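Tronham Working Group on Good Practice for Tabletop Robot Arms
Minutes of the meeting held February 20, 2026

Chair: Saoirse Moriarty
Minutes: Colin Mottram
Also present: members from Clirnska, Wuyts and Gruvard

1. Minutes of the last meeting
Accepted with one fix. In item 4, "should stop" now reads "must stop". Saoirse thanked Wuyts for spotting it, as the whole clause hangs on that word.

2. Draft 3 of the guide
Draft 3 went out to everyone on the list and the response was wonderful – we had comments from people we had never heard from before, many of them running arms day in and day out. Colin has sorted them by section. Most deal with section 2 (setting up a task) and section 5 (what to write down when a run goes wrong). The group agreed to take section 2 today and give section 5 a meeting of its own.

3. Section 2: setting up a task
Clirnska spoke first and made a strong case for testing every task in simulation before it goes near real hardware. Their own rule is 200 simulated runs with no contact outside the work area. Gruvard liked the idea but felt a fixed number would be too much for a simple pick and too little for two arms sharing a table. After a lively and very useful talk we settled on this wording: "The team must state in advance how many simulated runs it will do, and why that number suits the task."

Target zones took up most of the rest of the item. Everyone agreed that a zone must have an outline that stands out from the surface it lies on, and that the written task must say what counts as inside. Wuyts asked whether a block touching the line is in or out. Views differed! The draft will now say that either answer is fine so long as it is written down before the first run.

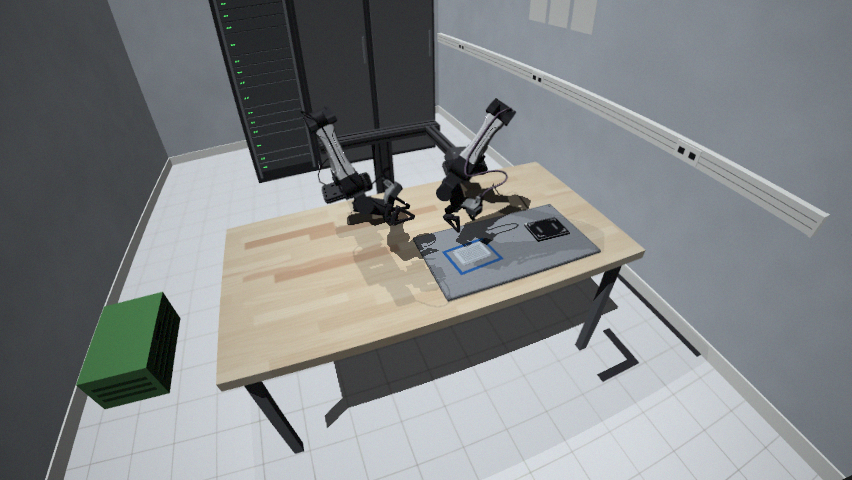

Two-arm tables need a clause of their own, and we had great fun getting it right. Each arm should have a named home position, and the task sheet must say which arm may enter the shared part of the table and when. If both arms are asked for the same spot, both stop. Clirnska wanted one arm to have priority, but agreed to the simpler rule for now and will bring some test results to the May meeting.

Saoirse asked that the simulated room match the real one in anything an arm could reach or that could change the light on the table. Shadows came up here – Gruvard has had a vision model that did well in flat light and poorly everywhere else. Agreed to add "lighting and shadows" to the list of things a team reports.

4. Stop checks
The draft asks for a stop check at the start of every session on real hardware. Wuyts tried this for a month and found it takes up to 45 seconds, far less than they had feared. Kept as written, with warm support from all sides.

5. Actions
Colin: new wording for section 2, sent to the list as draft 4.
Clirnska: test results on arm priority, for May.
Gruvard: a short paragraph on lighting and shadows.
Wuyts: share their stop check sheet so others can borrow it.

6. Any other business
Gruvard offered to host the May meeting and show their two-arm task live. Gladly accepted. Section 5 will be first on the agenda, and comments on it should reach Colin before the papers go out.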